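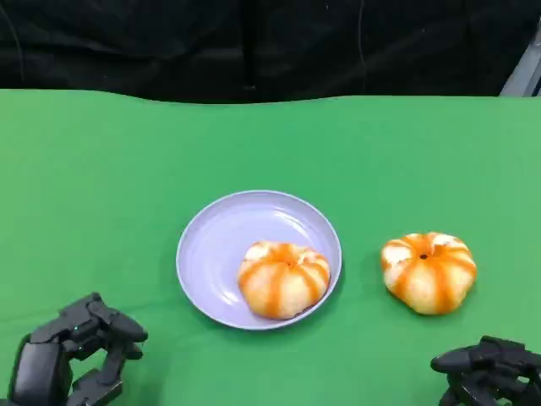

Green cover, black curtain behind.

Meltarura Stable Door Rug — Bukton Saddlery

In stock, most sizes. Navy is running low, see below.

Medium weight stable rug for thoroughbreds and anything else with a bit of shoulder. 200g fill through the body, 100g in the neck. We started stocking these for two of the racing yards near us and now sell more to people with one retired racehorse in a field. Fits the narrow ones properly, doesn't slide back when they roll.

What you get
Rug with fixed chest fastenings, two, clip type. Low cross surcingles, crossed under the belly. Fillet string. Tail flap. Detachable neck (the neck is in the same bag, please check before ringing us).

Fill: 200g body, 100g neck
Outer: polyester, breathable, not waterproof. It's a stable rug. Don't turn out in it.
Lining: smooth nylon, anti-rub at the shoulder
Colours: navy, bottle green, burgundy
Product no: 779
Guarantee: 3 months on stitching and fastenings

Sizing
Measure from centre of chest to the point of the buttock, in a straight line, tape level. Between sizes go up for a mare or anything big in front, go down for a yearling. Racehorses in full work drop a lot of condition so if you're buying for one coming out of training allow for it filling out over winter — most do, some a full size.

5'6 to 6'9. The 5'6 only comes in bottle green. 7'0 is to order, allow a few weeks, no returns on those.

Fitting notes from the yard
Kalkidan Ayele has had these on her string since last September and sent us a list, which we've shortened. Chest clips want to be done up on the second ring for most of them. Surcingles a hand's width below the belly, no tighter. Check the wither after the first night. One of hers, Bogale, a big raw four-year-old who chews everything, has had the same rug all this time and it's lost one clip and a corner of the tail flap. Clips are replaceable, we sell them in pairs.

She does say the burgundy shows dust. It does.

Under it, over it
Layers fine with the thinner under-rugs. The Dokus cotton sheet goes under nicely and saves washing the rug itself so often. Don't put a heavy stable rug on top, they'll sweat up, and the surcingles end up in the wrong place. After exercise put a cooler on first, wait till the horse is dry, then this.

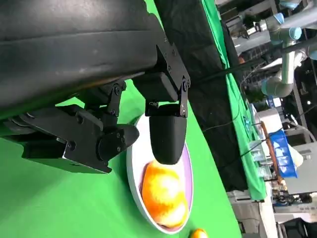
Fruit and an oval plate on the green.

Washing
30 degrees, non-bio, no softener. Brush the worst off first. Do up all the clips or they'll smash about in the drum. Won't fit a household machine in anything over 6'0, don't try, we've heard from people who did. We run a wash and repair service from the shop, drop off before 10 in the morning and it goes in that day's van. Label it with your name AND the horse's name. We have a lot of navy rugs in that van.

Drying: over a rail, out of direct heat. Takes a day or two. Not on a radiator.

Delivery and returns
Sent from Bukton, tracked. Order by 2pm and it goes same day if it's in stock. Yard orders of five or more go on a pallet so somebody needs to be there to recieve it, ring first with a time.

Returns fine if it's clean and hair free. Try it over a sheet. A rug with hair on can't go back on the shelf and we'll have to post it back to you at your cost. Sorry but we've had some states.

Embroidery available on the near side corner, up to 12 letters. Yard initials or a horse's name, one line. Once it's stitched it's yours, so check the size fits before sending it back to us for the lettering.

What people have said

"Bought for an ex-chaser, 16.3, narrow as a plank. First rug that hasn't rubbed his shoulders. 6'6 spot on." — Rocío Herrera

"Good rug, warm enough till it got properly cold then needed a layer under. Neck piece a bit short on mine." — Robel Demissie

"Arrived next day. Wrong colour but they swapped it without any fuss. Horse doesn't care, I do." — Dorota Wilczyńska

Questions
Sizing or yard accounts, ask for Lamduan Sukprasert in the shop. Have your measurement ready and the height and breed if you know them. Email gets answered in the evening mostly, phone is quicker. Closed for lunch 1 till 1.45.

Navy: 6'0 and 6'3 left only, more due in but no date from the supplier yet. Will update this page when their in.

Also look at: Meltarura neck covers (sold seperately in all three colours), spare chest clips, leg straps, Dokus cotton sheet.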